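Home | Reviews | Bench Gear | Teardowns | Forum | About

Pralon Cell Kit, four months on: a review
by Indira Naidu, 2024-03-20

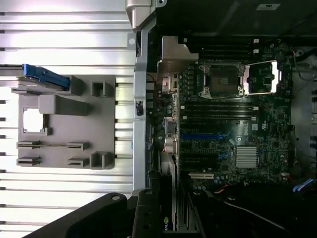
Dell tower opened on its side, processor socket empty and the retention lever up, seen from the wrist camera.

We bought the Pralon in November to take apart old workstations, a job I used to do with a screwdriver and bad language. The kit is a wrist camera, a two-finger gripper, a mounting plate and a manual translated by someone with a grudge.

Setup took 11 hours. The manual says 6. Most of the difference went into hand-eye calibration, which wants 40 poses of the little printed board and rejects the lot if you bump the table at pose 39. Bolt the table down first. Then bolt down your colleagues.

The real enemy is shine. Side panels with raised ribs throw light straight back at the camera, and a lifted socket lever is nearly as bad. I dropped the exposure two notches, moved the lamp off to one side and stopped using auto white balance, and the part finder quit mistaking glare for hardware. It still dislikes dark green boards with black slots on them, but then so do I after lunch.

Upkeep is easy enough. Wipe the lens every morning, check the finger screws weekly (mine back out, so a dab of Zestanon threadlocker went on), and redo the short calibration after any hard knock. The finger pads wore smooth after almost 64 towers. Gondlow sells replacements in pairs, at a price that suggests they are carved by monks. The Barros pads fit too if you file the slot a little.

Would I buy it again? Yes — with the other calibration board, the aluminum one. The paper one curls.

Comments (3)

torxbit: Does the short calibration keep your saved tool offset? Mine wipes it every time.

Indira Naidu: Keeps it if you save the profile first. Page 40, in the footnote, naturally.

mel_in_receiving: 11 hours sounds fast. Which lamp are you using?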